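Print this page | E-mail to a friend
Filed under: Robots at Home > Good Practice > Floor Pickup
289 shares | 10 comments

How to Run a Litter Pickup Without Embarrassing Your Robot

Picking trash off a bedroom floor looks like the easiest job in the house, and it is, if you are nine years old and have been threatened. For a two-armed robot it is a small legal system. Which hand has the bag? Who may reach across whom? Is a paper bag trash, or is it somebody's lunch?

At Pukance we wrote our house rules after a long April of arguing over those questions. The first draft had 2,133 words and was admired by everyone who didn't have to read it. What follows is the short version. It assumes two arms, one trash bag, carpet, and furniture you would like to keep.

Step 1. Decide what counts as litter

Write the list before the arms are powered. Ours says wrappers, paper bags, drink bottles and loose plastic film. It does not say "anything on the floor," because socks are on the floor, and so are phone chargers, and so, on a bad evening, are passports.

Anything missing from the list stays where it is. The robot may point it out. It may not have an opinion.

Step 2. Give each arm one job

One arm minds the bag. The other picks. They don't trade in the middle of a run, however clever the planner thinks it would be. Set the bag arm first and let it settle before the picking arm leaves its rest position.

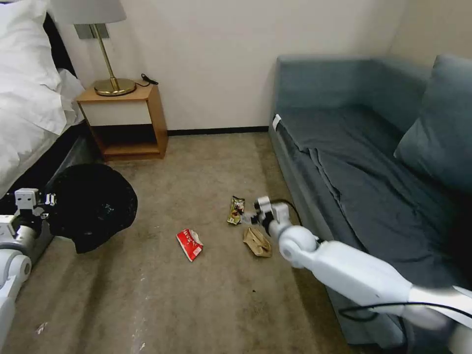 Keep the bag on the far side of the work area from the picking arm's base, so that every trip goes the same way: out, down, across, release. Dull paths are good paths. If you find yourself proud of a trajectory, take it out.

The bag arm holds the rim and that is all. Lifting, shaking and helpful scooping all count as picking, and it has been told about picking.

Step 3. Set the approach height

Carpet is the part people get wrong. A fingertip that clears a hard floor will plow a short furrow through pile, and the arm will report complete success while doing it. Measure from the top of the pile, then add your margin on top of that.

Flat things come last. Crumpled things come first, as they offer the fingers something to close on. A flat piece of card gets 3 tries, after which the robot moves on and a human bends over. Put this in the written rules or somebody will stand there and watch the twentieth attempt out of sheer loyalty.
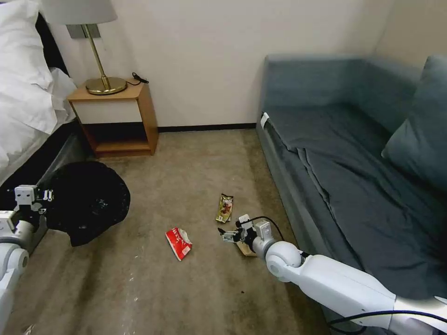 Sun wrote in to object to the limit on tries, saying that at Fosbridge they allow as many as the battery will bear and let the log sort it out afterward. Sun also asked whether a failed try should count if the fingers never closed. Our answer is yes. A miss is a miss, and a rule with a footnote about intention will be all footnotes by spring.

The log point is fair, though. Record each failed try with the item type and the approach angle. You won't read it that day – you will read it when the same kind of wrapper beats you again next month.

Step 4. Know where the people are

Anyone in the room stays seated or stays out of reach, and picks one before the run begins. Agree on a stop word. "Whoa" is a poor choice, as people say it when things are going well.

Feet are the usual trouble. A person on a sofa feels parked, but their shoes are down at working height. The arm nearest them runs at the slow setting, and no item within a forearm's length of a shoe gets picked until the shoe has been moved by its owner.

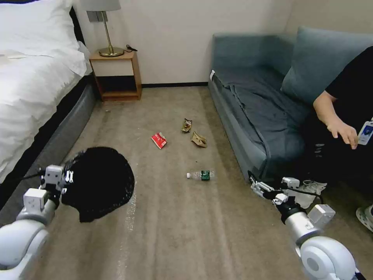
Both arms out over the carpet, with the sofa occupied at the far end.

Keep badges, lanyards and long sleeves away from the fingers. The stop button goes with whoever is watching the run, and that person does nothing else. No phone, no sandwich.

Step 5. Bottles get their own rule

A bottle rolls, and it may have something left in it. Grip across the body, keep it level, and travel at the slow setting until it is over the bag. No tossing. We had a tossing rule once, under the Sarero project, and it was repealed. 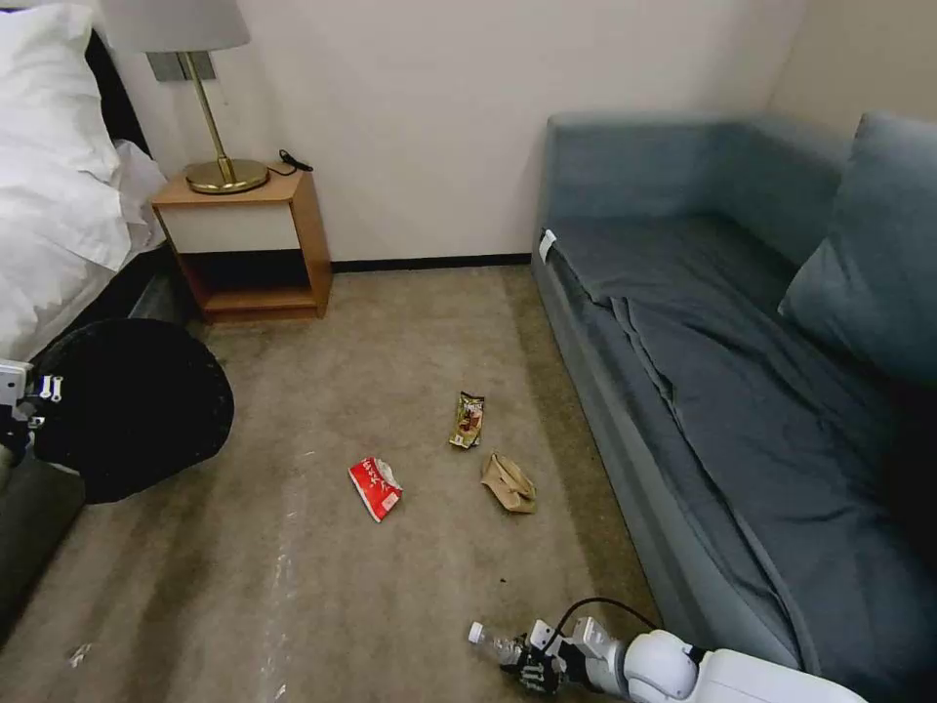 Once the bottle is over the opening, pause, lower, then release. Check that the fingers are clear of the bag before the arm backs out, or the bag will come along for the ride.

Step 6. Finish properly

Retract the picking arm first and the bag arm second. Walk the floor yourself and look for crumbs and scraps, which are below what most grippers can manage and belong to the vacuum. Write down what was left behind and initial it.

Tags: house rules, two-arm setups, carpet, stop words
Print this page | E-mail to a friend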